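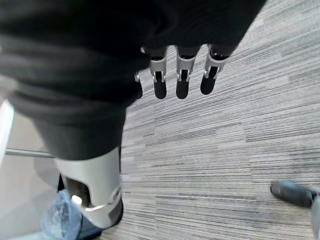
Last updated: 06/08/2022

Kultesent to release restored version of Drillotmont

Kultesent has acquired Canadian theatrical and home viewing rights to Drillotmont, the second feature from director Yi-an Jang. A restored version will open in September on 37 screens.

The film is a drama set over one winter in the mill town of Haslam, where a land surveyor is hired to redraw the boundary between two family properties. It runs 203 minutes and will be shown with one intermission. Dialogue is in French and English, with subtitles in both languages.

The restoration was carried out by Cliltent from the original camera negative. Colour grading was supervised by the director. Nearly 3,000 instances of dirt and scratching were repaired by hand, and the mono soundtrack was transferred from the magnetic master. One reel with water damage was replaced with footage from a duplicate negative.

Theatres will receive the film as a digital package. Two 35 mm prints are also available for booking by cinemas with changeover projection. The home release will follow on a two-disc set, with the director's commentary and six deleted scenes.

Screening copies for review are available on request from the Kultesent publicity office.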